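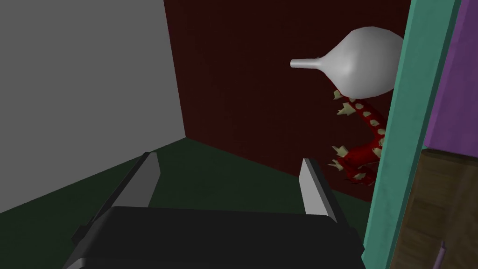 Dark green floor and light grey wall.

Ferkska Mending Project: progress report to the Magagula Fund
Prepared by Celeste Carvalho, project lead
Period covered: spring up to the end of August

Where we are

The mending sessions are running, they are full, and people are coming back with their second and third garments, which is the thing I most hoped to be able to write in this report! We set out to teach everyday clothes repair to adults who had never threaded a needle, and we had 50 places to offer. All 50 were taken, and we have started a waiting list for the autumn.

Ulla Isaksson teaches the beginners' group and has rewritten the course as she goes. Our first plan opened with sewing machines, and that was too much too soon. Now everyone starts by hand: a button, a hem, a patch on a knee. The machines come out in the third session, by which time people have a real pair of trousers they are itching to finish.

Darning has been the surprise of the year. We had put it down for a single evening and ended up giving it 3. One man brought a jumper his sister had knitted for him, with both elbows gone, and worked on it every session until the holes were closed. He chose bright orange wool for it and wore it to the next group.

What we have spent

The materials budget is on track. The largest single purchase was thread and wool, bought in bulk from Irov, and we still have plenty of navy and black. We ran short of needles with large eyes (older hands need them, and so do mine) and have added these to the autumn order. Room hire is paid up to the end of the period.

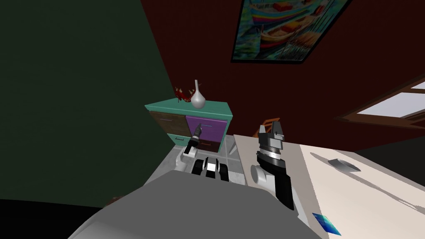
We asked in our last report to move 400 pounds from publicity to equipment, and thank you for agreeing to it so quickly. It paid for the servicing of the older sewing machines and for an overlocker, second-hand, in very good order. Publicity has more or less looked after itself. The poster in the library brought in a few people, and after that they told their neighbours.

What has been harder

Zips. I say that with affection, but replacing a coat zip takes far longer than we allowed for, and on 2 evenings we had people going home with half a coat. Ulla now keeps a separate zip evening, with a smaller group and everything unpicked at home beforehand.

The evening start was also difficult for parents with small children. From the autumn one group will meet at 10 in the morning, and the names on that list are nearly all new to us, so I am very pleased we tried it.

What comes next

Stodeo has offered us offcuts of cotton and light wool from its cutting room, free if we collect them. We would like to use them for a patchwork group in the winter, open to anyone who has finished the beginners' course. There would be no extra cost in this year's budget, apart from wadding — I will send a separate note once I have a price.

We are also writing up Ulla's course notes as a small booklet, with drawings by members of the group. The chapter on socks is done and it is lovely. A copy will come to you with the next report.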